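# Unit 6: Planning and Budgeting for Hand-Held Gripper Equipment

Course handout, Equipment Planning for Automation. To be read before the budgeting exercise. 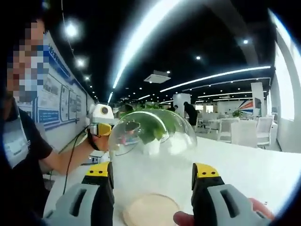

The purchase price of a device is the figure most often quoted in a request for funds, and it is seldom the figure that decides whether a project finishes on time. This unit treats the planning of a small collection station, in which people use hand-held grippers to record tasks that a robot arm will later be trained to perform. The same method applies to arms, conveyors and inspection cells, though the sums are larger.

## 6.1 Start with the work

A request should begin with a written list of tasks. Each entry names the objects to be handled, the surface on which they rest and the number of recordings required. The course uses the Tadham plan as its working case. It calls for 100 accepted recordings of each task, including tasks with transparent and fragile objects.

Transparent objects deserve their own line. Glass reflects overhead lighting and distorts whatever lies behind it, so rejected recordings should be expected and paid for. Breakage must also be covered. Students often leave out props altogether, or enter them under "miscellaneous," where they cannot be reviewed.

## 6.2 How many devices

The number of grippers depends on how many people will work at the same time, plus spares. Tadham plans for 2 working units and one spare held in its case. A spare that has been put into daily use is no longer a spare and must be replaced in the plan.

When comparing suppliers, use the same headings for every quotation. In the exercise, Evik offers a complete unit with camera, cable and software license. Obi sells the body alone and lists each remaining part separately. The two offers can be compared only after the missing parts have been added to the second.

## 6.3 Cost headings

| Heading | What to include | Frequency |
|---|---|---|
| Devices | Grippers, cameras, mounts | Once |
| Wear parts | Finger tips, screws, cables | Recurring |
| Props | Task objects and replacements | Recurring |
| Station | Table, seating, lighting changes | Once |
| Storage | Drives, backup, transfer | Recurring |
| Labor | Operators, review of recordings | Recurring |
| Training | First session and refreshers | Per operator |

Finger tips are priced in the exercise at $30 a pair. Estimate the number of pairs from the task list and state the assumption beside the figure. Rough or heavy objects call for a higher allowance.

Labor is normally the largest recurring heading. Count the time spent resetting the objects between recordings as paid time. It can exceed the time spent recording.

## 6.4 The room

Inspect the room before ordering anything. Record the following:

- table height, finish and available working area
- position of light fixtures and windows
- power outlets and safe cable routes
- whether other people will pass through the area
- where equipment is locked away at night

Glossy tables and direct daylight may both affect the recordings. A matte cover or a window blind is a small expense and belongs in the first request – a second request for minor items usually delays the work. If the room is shared with visitors or office staff, obtain written agreement on hours of use and on who may appear in the recordings.

## 6.5 Scheduling the purchase

Kadau, the third supplier in the exercise, ships only after payment of a deposit. Enter the deposit and the balance as separate dates in the cash plan. Orders for wear parts should be placed with the main order and repeated when half of the stock has been used. For requests submitted in May, confirm that delivery and payment fall in the same budget year.

## 6.6 Exercise

Prepare a one-page budget for the Tadham station, using budget code 364. Show one-time and recurring costs in separate columns, and mark every figure as quoted, estimated or assumed. Attach the task list. Budgets submitted without one will be returned unread.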